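We use cookies to make this site work. Accept | Manage settings

Why do homes get dusty?

Dust is made of lots of tiny bits mixed together. Some of it is soil that comes in on shoes. Some is fluff from clothes, cushions and carpets. Some is skin, and if you have a pet there will be fur in it too.

Most of these bits are too small to see one by one. They float in the air until they settle on a shelf or the floor. When you walk past, some of them rise up again. 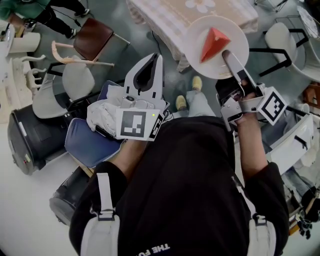

Soft things hold more dust than hard things. A cloth or a cushion has thousands of threads, and the gaps between them trap the bits - shake one outside and a cloud comes off.

Tiny animals called dust mites live in dust and eat the skin. They do not bite, but they can make some people sneeze.

To pick up dust, use a damp cloth. A dry one pushes a lot of it back into the air. Opening a window for 10 minutes helps as well.

Contact us | © Plorel 2022 | Back to top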